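Machines and Chores — Unit 2 Handout
Instructor: Kaisu Ruotsalainen
Lanley Evening Program, Robotics for Non-Engineers
Last revised Jun 7, 2020

Bring this to class along with your notes from the dishwasher exercise. Read the whole thing before the discussion. The written work is at the end.

1. What counts as a chore

For this course, a chore is a job that a person can explain to a guest in one sentence. "Clear the table." "Put the lid on that." "Sort the returns into bins." The sentence is short because the guest fills in the rest. The guest knows which cup is finished with, that a banana bruises and that a plate with food on it has to stay level. A machine has to get each of these from somewhere: a rule somebody wrote, a set of worked attempts it learned from, or a sensor reading.

We split any chore into four parts:

Seeing: what is there and where it is.
Choosing: what to do next.
Handling: picking up, moving, turning, pressing.
Checking: whether the step was done.

Most public talk about home robots is about the first two. Most of the trouble in the shop-floor cases we read in April was in the last two.

2. The Wukach case

Wukach packs mixed kitchen goods for small stores. One packing cell had an arm with a two-finger gripper and a fixed list of 40 products. On boxed goods the cell ran with little help. Soft packs were the problem. The fingers closed on them, the pack changed shape, and the arm carried on with a grip that was no longer where it had been planned. The operator, Mohammadi, kept a log of each stop. In one shift there were 16, and 14 of those were handling faults. The camera had named the product correctly in every one of the 14.

Keep that in mind when you read a claim about recognition rates. Naming a thing and holding it are separate skills, and the second one depends on weight, surface, shape and what the thing is standing next to.

3. Tabletop work

A kitchen table is a fair small version of the whole problem. Hard and soft things lie close together, some of them are containers, and some have parts that open. A cube with flat sides gives two fingers something easy to close on. A banana is curved and marks easily. A pastry on a plate raises a choice before any motion starts — move the pastry or move the plate.

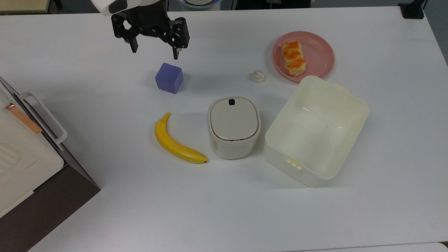 Can a robot clear a kitchen table on its own yet?

In a prepared setting, with objects it has been trained or programmed for, it can clear some of them at a slow pace. In an ordinary home, with a different mess every evening and no one standing by, it can't be relied on.

4. Shop floor and home compared

On the shop floor you can change the job to suit the machine. Parts arrive in trays, the lights stay the same, and people keep out of the cell. The Lallitbridge plant from last week's reading spent more on trays and guides than on the arm itself.

At home the machine has to suit the house. Chairs move, lids go missing, and a new kettle shows up. The single-purpose machines (washer, dishwasher, rice cooker) get around this by leaving the loading and unloading to a person. Loading and unloading is the part we are asking about in this unit.

5. Written work, 2 pages

Pick one chore you do yourself. Break it into the four parts from section 1, and mark the step you think a machine would fail first. Then describe one change to the room or the objects that would make that step easier. Don't pick vacuuming — we cover it in Unit 3.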